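Roddale Home Recipe Collection

Data card, release 3
Date of release: 2021-07-30
Contact: Lamisi Akolgo, collection editor

Summary

The Roddale Home Recipe Collection is a set of 2435 written recipes contributed by households in the Roddale district and prepared for reuse by cooks, teachers and people who work with recipe text. Each recipe is stored as a plain text file with a matching row in a master table. The collection covers everyday cooking: soups, stews, pulses, vegetable dishes, breads, preserves and baking. Restaurant recipes and commercially published recipes are out of scope.

This release replaces release 2. The file layout has not changed, but several fields have been renamed and users should read the section on changes before updating their own tools.

Contents of the package

recipes/ – one text file per recipe, named by recipe number
master.csv – one row per recipe, with title, category, yield, and preparation and cooking times
ingredients.csv – one row per ingredient line, linked to the recipe number
units.csv – the table used to convert household measures to metric
notes/ – contributor notes, where supplied
CHANGES.txt – corrections made for this release

All files are encoded as UTF-8. Times are given in minutes. Temperatures are in degrees Celsius, and where a contributor wrote only "moderate oven" or similar, the original words are kept and the temperature field is left blank.

How recipes were gathered

Contributors sent recipes by post, by email or on forms left at the Roddale library. Forms were typed up by the editorial office under the supervision of Lamisi Akolgo. A second reader compared each typed recipe with the original. Spelling was brought into line with Australian usage, but dish names were left as the contributor wrote them, including names in languages other than English.

Recipes were declined if the method was missing, if the quantities could not be read, or if the text matched a published source. Two contributors who sent the same family recipe are both credited and the recipe appears once.

Measures

One cup is 250 mL. One tablespoon is 20 mL, following Australian practice, and one teaspoon is 5 mL. Recipes sent by Canadian relatives of contributors generally assume a tablespoon of 15 mL; these are marked "T15" in the units column and have not been converted. Please check this mark before scaling any recipe that contains baking powder, yeast or salt.

"A pinch", "a handful" and "to taste" are kept as written and carry no metric value.

Tested recipes

A total of 553 recipes have been cooked at least once in the Sowah teaching kitchen from the written text alone. These carry the value "yes" in the tested field. Where the result differed from the contributor's stated yield, the tested yield is given in a separate column. All other recipes are untested and are supplied as received.

Preserves and bottled goods call for particular care. The collection does not give advice on safe bottling, and the presence of a recipe should not be read as confirmation that the method is safe for long storage.

Changes since release 2

The field "serves" is now "yield".
The field "oven" is now "temp_c".
Flour types are listed separately – plain, self-raising, wholemeal and rye – where the contributor stated them.
Duplicate entries in the bread category have been merged.
The Lenano and Morkska subfolders have been folded into the main recipes folder.

Known limits

Baking and winter dishes are over-represented, as most forms were returned after the November appeal for cake recipes. Allergen information has not been added. Preparation times are the contributors' own estimates and vary widely between similar dishes.

Terms of use

The collection may be copied and adapted for teaching, study and home use, provided that the collection name and release number are stated. Contributor names must not be removed from individual recipes. Requests for commercial use should be sent to the editor in writing.

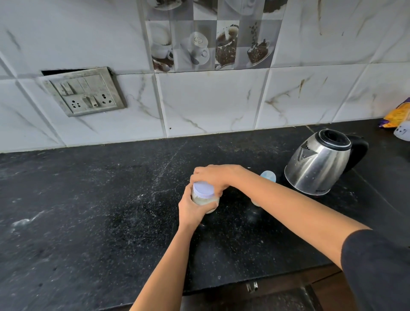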